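The Red Thing and the Little Round Door

04/06/2021
Filed under: Domestic Failures, Laundry

I own one red garment with white stripes. I did not buy it. It was left behind by my cousin Leif Vigfúsdóttir after a long weekend, and when I offered to mail it back she said no, keep it, it looks better on you, which is what people say about things they have gone off. So I wear it. And because it is red, and trimmed with white, it has to be washed by itself or with other red things, of which I have none.

You can see the problem. Everything else I own is gray, navy, or a color that used to be one of those. The red thing therefore travels alone. It gets its own trip to the machine and its own place in the basket. Kings have been moved from castle to castle with less fuss.

I did try it in company once, in November, with a set of pillowcases. The pillowcases are now the color of canned salmon. I still use them. Siham Daher slept on one when she stayed over and asked very politely where I had found such an unusual shade.

The basket is a newer arrival. For years I used a nylon sack that I'd had since college, and it had reached the stage where socks left it through the bottom on the way down the hall. Then I moved to the apartment on Jiltside, where the hall is longer, and I was losing more than socks. I wanted something with handles and holes. Cream plastic was what the store had. It also has a woven rim, which I suppose is there to persuade visitors that I went to a craft fair. I'm fond of it. It is far too big for one garment.
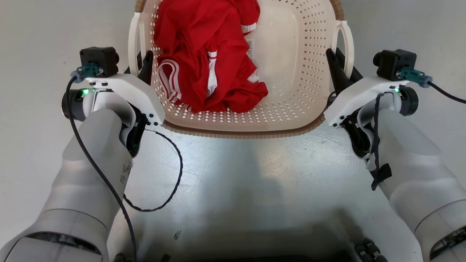

What the label says

I have never known what the care label on the red thing says. The printing is faint, and I have reached an age where I hold small text at arm's length and then guess. Danuta Piątek, who lives upstairs and irons her dish towels, believes that everything should be washed cold and inside out and that the people who write labels are covering themselves. I have adopted this as policy, mostly to save squinting.

Her other rule is that you empty the pockets, shake the thing out, and put it in loose. I had been putting it in exactly as it came off me, in a wad, and then wondering why it came out as a slightly heavier wad. So now I shake it out. I feel a bit like a bullfighter doing this, what with the color, but the results are better and the hall could use the drama.

The little round door

Which brings me to the washing machine, and the part of it I managed to ignore for a very long time. Low on the front of mine, down in the corner, there's a round cover with a small notch in the rim. I had taken it for decoration, or possibly a plug where something had been left out to save money. I have lived with front loaders for 11 years and had never once opened one of these.

Then came the smell. I won't go into it except to say that I cleaned the drain in the bathroom twice and apologized to the dog next door. Danuta came down, sniffed, pointed at the round cover and asked when I had last done the filter. I said, "The what?" She went home and came back with a flat screwdriver and a roasting pan.

If you've never done it either: unplug the machine, put down something shallow, and get a lot of towels. The water comes out slower than you fear and goes on longer than you would think possible. Mine gave up a quantity of gray fluff, two hairpins (I don't use hairpins), a guitar pick, and a coin I've decided not to spend.

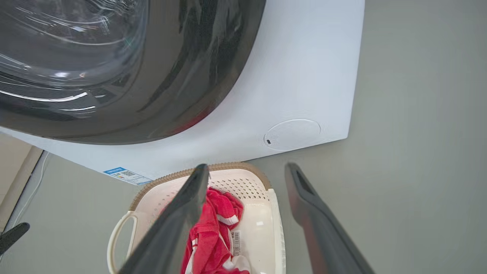

The culprit, bottom right, minding its own business.

The smell went away the same day. I have put a reminder on my phone to do it again, and I expect to dismiss that reminder for several months running, but I'll know what I'm dismissing.

There is also a sticker on the front, blue and white, with a square code on it and type so small it might be a poem. I've been meaning to peel it off ever since I moved in. Danuta says leave it. She says the day you take it off is the day you need whatever is written on it, and after the business with the filter I'm not in a position to argue.

The red thing is due for another wash. If anyone reading this owns red pillowcases and would like to share a load, I have plenty of room in the basket.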